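Speaker Notes: Student Manipulation Project, Spring Review
Bornodbridge Technical College, Department of Applied Automation
Presenter: Gudrun Schwerdtfeger, course supervisor

Opening (slide 1)
Welcome the panel and the visiting instructors. State the title of the project, Ketelon, and note that it is carried out by second-year students as their main piece of graded work. Thank the Rampersad Fund for its support of the workshop. Ask that questions be held until the end of each section.

Purpose of the course (slides 2 and 3)
Students enter the program with a sound grasp of wiring and basic programming. Few have had to decide what a machine should learn from a person, or how that person should behave while teaching it. The course gives them that responsibility. Each team writes its own task list, records its own demonstrations, and answers for the quality of both.

Mention that the teams are made up of 4 students each and that roles change every 2 weeks. Every student serves as operator, recorder, reviewer and report writer before the term ends.

Recording to date (slide 4)
Read the figure slowly: 1,414 demonstrations accepted. The minimum set in the course handbook was 500. Point out that rejected recordings are kept in a separate folder and are discussed in the Monday review. The panel has asked in the past how rejection is decided. The answer is that two students must agree, and that the supervisor is consulted only when they do not.

Tabletop tasks (slide 5)
Explain that the tasks were selected by the Hernach team from objects used in ordinary rooms. Artificial stems were chosen for the plant tasks so that the same pieces could be used all term. Remind the audience that the operator works with a gripper in each hand and is expected to keep both marker cubes free of obstruction. Pause here before moving on and allow the panel time to look at the slide. Draw attention to the right gripper, with its fingers directed toward the slot in the gray device, and to the two stems laid out on the far part of the table. 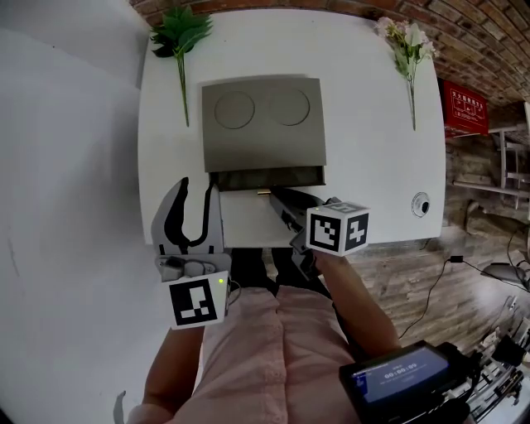

Assessment (slide 6)
Grades rest on the written log, the recordings and a short oral examination. Speed is not graded. State this clearly, as it was misunderstood last year.

Matters for the panel (slide 7)
Request approval for a second worktable. Request that workshop hours be extended to 8 p.m. during November. Note that the handbook section on storage of recordings is under revision and that comments may be sent to the department office.

Close by inviting questions. The printed task list is at the door.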